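3.2 Folding small cloths by hand and leaving them where they land

Of all the household jobs in the Borkbridge study, folding small cloths turned out to be the one we most enjoyed looking at. It seems so plain. A person takes a square of fabric, brings one side over to the other, presses it down, and moves on. Yet when we went through our 559 notes on table tidying, the short entries on cloths held more variety than the long ones on dishes or paper. People fold toward themselves, away from themselves, in the air, against the chest, or flat on the tabletop with the side of the hand. Many change their method halfway through a pile and don't seem to notice!

We sorted the finished folds with the Naseri scale, which runs from 1 (dropped in a heap) to 6 (all edges lined up, ready for a shelf). The scale was first drawn up for bed sheets, and we had some doubts about using it on anything so small. It worked very well once we made two changes. We dropped the question about corner pockets, and we let the scorer mark a fold as "settled" when the layers lay flat without being held. A settled fold can still be crooked. In fact the crooked ones were the most useful to us, as the layers fan out a little along one side and can be told apart by eye.

Figure 4 is a good case. The cloth lies in a roughly rectangular fold, but its right edge runs at a slant, and the layers show along it as lighter creases with a thin dark seam. A small loop or tab of fabric sticks out near the upper right corner.

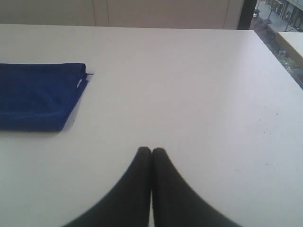
Figure 4. Folded blue cloth on the left side of a white table, with the slanted edge used for scoring.

We grew very fond of tabs and loops during this work. On a plain square, all four corners look alike, and a scorer who steps away for a minute can lose track of which one is which. A tab fixes that at once. It gives every fold a starting point, so two scorers can talk about "the tab corner" and mean the same thing. Agreement between scorers was clearly better for cloths with a tab, and the talks over the hard cases were a lot shorter too.

Color mattered more than we had planned for. A deep blue on a matte white top gives a clean outline, and even the faint gray shadow beside the lower edge helps show where the fabric stops. Pale cloths were much harder. In the first round, done at the Vavuvmont kitchen in April, we had cream cloths on a cream counter, and more than 2 scorers asked to have the whole set taken out. We kept it, but its scores are listed apart from the rest in the Clativari table at the end of this paper.

One open question is how much a slanted edge should cost. The scale takes off a full point for it, which feels harsh for a cloth that will be picked up and used again within the hour. Several of our scorers argued for half a point - and after looking at so many of these folds, we lean their way. Section 3.3 takes up the same question for larger towels, where a slant in the first fold carries through to every fold after it.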